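We use cookies to improve your reading experience. Accept | Manage settings

Chapter 3
Hedgerows and Ground Cover on Grain Farms

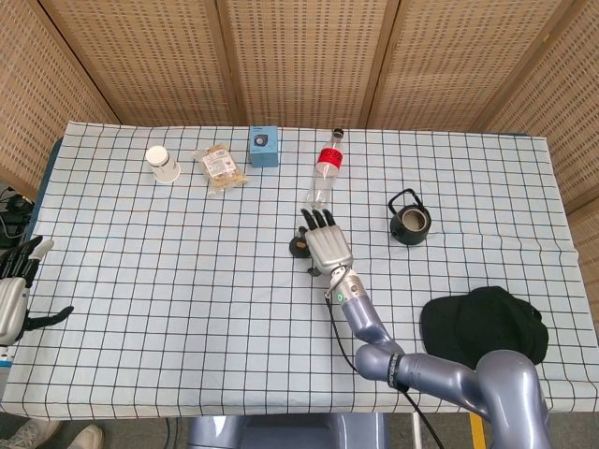
Tomoyo Kobori told growers at the Jakbridge field school that a hedgerow should be planned as carefully as a crop, and that most failures she had seen began with weeds left in place at planting. Her view is widely shared by those who manage field edges, and it guides the order of this chapter.

A field edge does several jobs at once. It slows wind, holds soil on sloping ground and gives shelter to the ground beetles that feed on crop pests. It also takes up land. On the Cattaneo farm, a holding of 832 acres, 40 acres were withdrawn from wheat and planted with native shrubs and bunch grasses. The first section of this chapter examines how such a decision is made and what it costs.

The second section covers site preparation, plant choice and spacing. The third deals with care in the early years - mowing, watering and the replacement of lost plants. Students should review the soil maps in Chapter 2 before they begin.

Key terms: field margin, windbreak, bunch grass, cover crop

Related chapters
Reading a Soil Map
Beetle Banks and Pest Control
Water Use at Sarstead
Cover Crops After Wheat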